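えーと、マイクの音、後ろまで届いてますか。大丈夫そうですね。じゃあ始めます。

今日の話は、部品メーカーのVirkicoが裁判所に債権者からの保護を申し立てた件です。自動車業界の再建の話って、どうしても完成車メーカーが主役になるんですけど、私は納入業者の側からしゃべります。前の職場がまさにそっち側だったので、ちょっと熱が入るかもしれません(入りすぎたら止めてください)。

まず時系列。12月に支払いが止まりました。最初に気づいたのは、シート用の金具を納めていたTakachです。請求書が2通、期日を過ぎても入金されない。経理のOlga Palmaさんが電話をかけたら「来週には」と言われて、その来週が3回続いたそうです。ここで少し間を置く。身に覚えのある人、けっこういるんじゃないかな。

で、申し立てが認められると、取り立ては一旦止まります。会社は仕事を続けながら、出資者と交渉できる。今回、候補に挙がっているのはOrellanaで、出資の条件は最大51パーセントの株式取得。残りをどうするかがまだ決まってないんですよ。

(スライド切り替え。水を飲む) 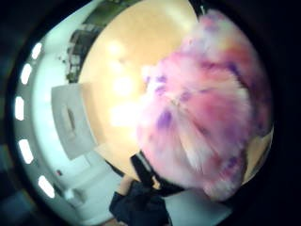
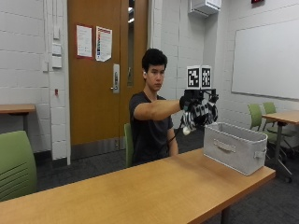 それで、納入業者はその間どうするのか。私がいちばん話したいのはここです。

申し立て前の売掛金と、申し立て後の納品分は、扱いがまるで違います。前のほうは計画がまとまるまで基本的に動かない。後のほうは普通の取引として払われる、という建前です。だからTakachは、納品を続けるかわりに前払いに切り替えました。これ、言い出すの怖いですよね!長い付き合いの相手に「先にください」ですから。でも購買担当のMacarena Retamalさんは、むしろほっとした様子だったと聞いてます。条件がはっきりしたほうが、社内も通しやすいんでしょうね。

一方で、Kilirthorpe工場に金型を預けていた会社は苦労しました。誰の所有物か、書面が残ってない。引き揚げの話がまとまるまでに11週間です。金型の預かり証、帰ったら探してみてください。本当に。引き出しの奥に入ってたりしますから。

それから従業員の給料。工場では生産ラインを止めている間も、賃金は出ています。ただ残業がないので手取りは減る。転職した人も15人いて、そのうち何人かは熟練の溶接工です。資金がついても、この人たちが戻るかどうかは別の話で、私はここを結構心配してます。

(時間を見る。押していたら次の為替の話は飛ばす)

為替については一言だけ。出資の話はユーロ建て、部品代の多くは別の通貨なので、交渉が長引くほど数字がずれていきます。計算表は配布資料の最後のページにあります。

では質問どうぞ。前払いの交渉の進め方は、聞かれたら詳しく話します。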